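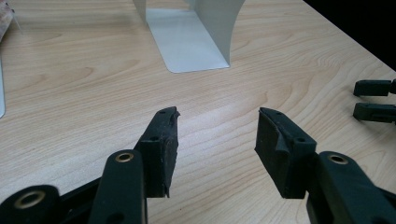 *The Bruseo hand gripper with its fingers open. Both black pads show some raggedness at the edges.*

**Flivgate puts its Bruseo hand gripper kit up for rent, 9/9/26**

Flivgate has started renting out Bruseo, its kit for recording hand work that robots are later meant to copy. The price is $594 a month for a pair of hand-held grippers, the recording software and an account on the company's upload service. A person holds one gripper in each hand and does a job with them, the kit records it, and the customer gets files to train a robot arm on. Arms are not included.

The pitch is that anyone can do this after a short lesson, in any room with a table. Flivgate says the rental ships with a library of 114 ready-made tasks, most of them household or office jobs: stacking, sorting, standing things up, putting them away. We asked for the full list and got a brochure. It has 37 tasks in it. The rest are "in final checks," according to the sales office, which did not give a date.

Then there are the fingers. They are simple black linkages with brass-colored rings at the joints and soft pads at the tips. The pads do all the touching, so they matter more than anything else on the tool. On the pair we looked at, the inner faces were rough and frayed, with a thin sliver standing up at one corner. Flivgate classes pads as consumables and leaves them out of the monthly fee. The rental terms don't say how long a set should last or what a new one costs. 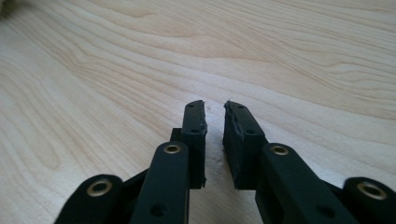 One early customer told us by email that the pads were the least of it, and that the real expense was paying people to sit and do the same small job over and over. The rent, in the same email, was "the cheap part of a bad week." The company's own cost calculator leaves labor out. Type in the number of tasks you want and it gives you a total that is the rent and nothing else.

Flivgate also makes a lot of the word "portable." The grippers themselves are hand-held, fair enough, but a black cable runs from each of them, and anyone planning to carry the kit from room to room should plan for that. The brochure photos are all shot from the waist up.

As for the work, magazine handling is a decent test. Glossy covers slide, paper bends, and a grip that holds a corner well may do nothing useful in the middle of a page. The session we looked at used a copy of 科幻世界 (Science Fiction World), with one gripper pinching an upper corner while the magazine was tilted nearly upright off the table. The other gripper rested near the right side of the tabletop. It's the sort of job the brochure calls "beginner level." We would like to see the success rate for beginners, and Flivgate doesn't publish one.

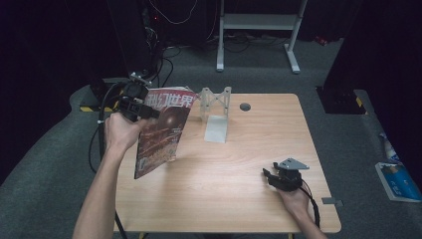 A reader in Kesen had a different complaint when we first mentioned the rental plan: recordings made by people are only as good as the robot that has to repeat them, and a rental kit with no arm gives you no way to find out. Flivgate's answer is a partner service called Blomqvist, which will run a customer's files on its own arms and send back a report. It is a separate contract. Pricing is by quote, and the sample report on its site covers a single task with the scores removed.

You can do without Blomqvist if you have an arm at home or at work, and plenty of likely customers do. They will want to know which arms the files work with. The manual runs to 122 pages and handles that question in one paragraph, which says that "most common formats" are supported. It doesn't list them.
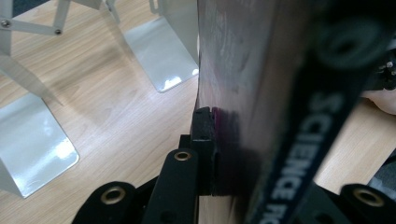 There is also the matter of who keeps the recordings. Under the standard terms, anything sent through the upload service may be used by Flivgate to improve its products, and that permission stays in place after the rental ends. Customers can opt out by writing to the company before the first upload. The setup steps don't mention it; the clause is near the back of the contract.

Rentals run for a minimum of three months. Orders are open now, with the first kits due to ship later in September.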